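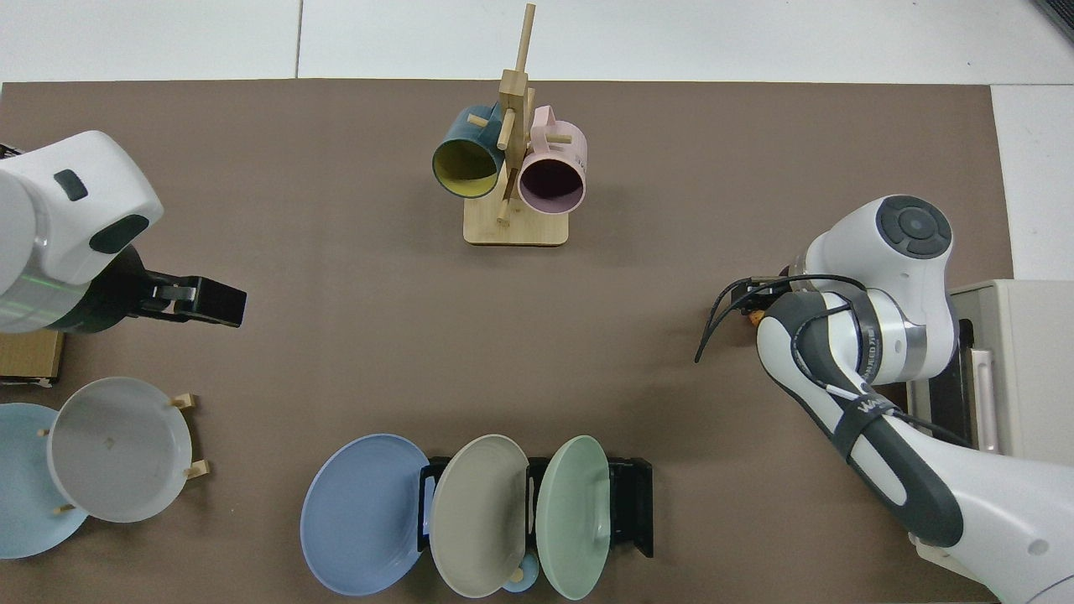

When should I set up a viewing calendar for my flat?
As soon as your advert has been saved in Hervieu, even if you haven't quite settled on the asking price.

Setting up viewings

Take your time over this part, as it's much the nicest way to avoid two families turning up on your doorstep at once!

1. Sign in and open My Property. If you're selling more than one home (a flat in Dredcombe and a cottage at Hullard, say), pick the right one from the list first.
2. Choose Viewings, then New Calendar, and tick the days that suit you.
3. Type in how long each visit should last. Most of our sellers are happy with roughly 18 minutes, but a big garden may well want longer. 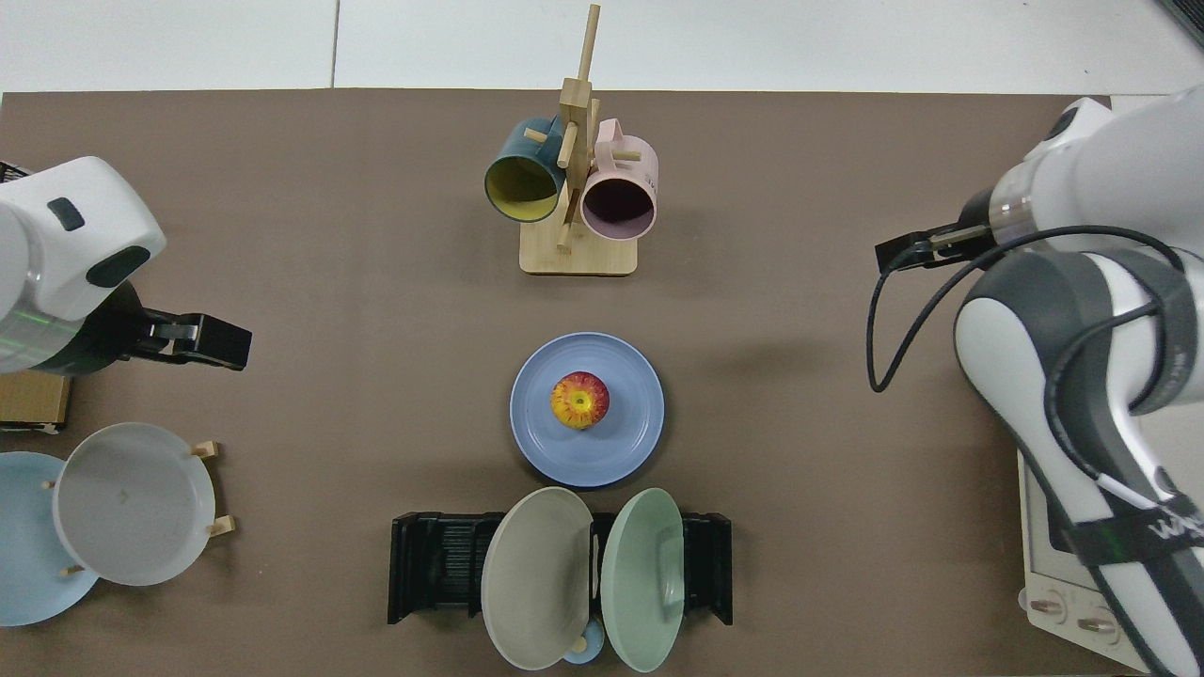 Fig. 2. Mug tree with two mugs, and an apple on a plate

4. Leave a gap between visits so that you can catch your breath and put the kettle on.
5. Press Save.

Note: buyers can book up to 2 visits each. Anyone wanting a third will need to send you a message.

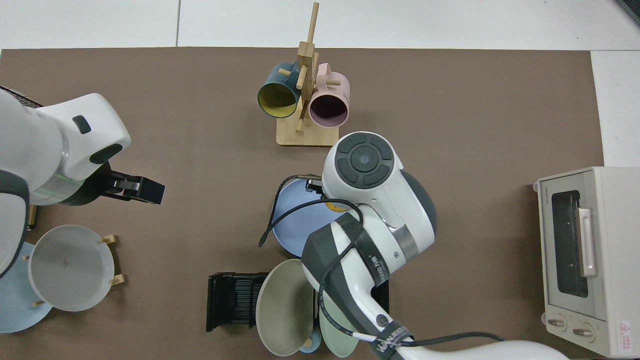

6. Go back to Viewings and open Messages, where you can write a few friendly words about parking, the entry bell, the stairs and so on. You have 3000 characters to play with, spaces included.
7. Press Preview and read it all through once more before you press Publish.

Caution: never put your key safe code in this message. Every buyer with a booking can read it.
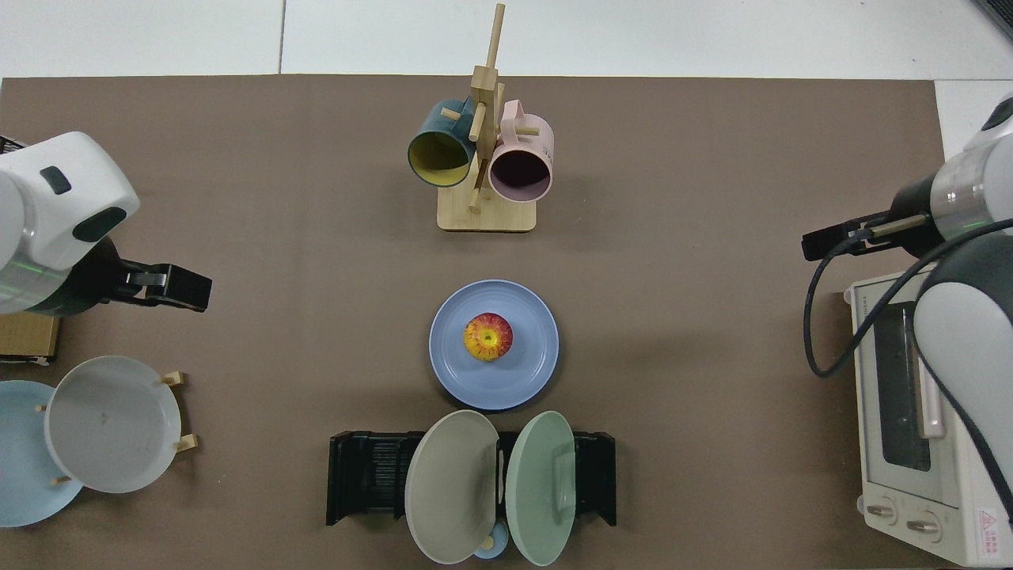 Fig. 4. Apple on a light blue plate, with a black dish rack

If you go away in June, switch the calendar to Paused. Your advert stays up, and bookings already made are kept until you cancel them yourself.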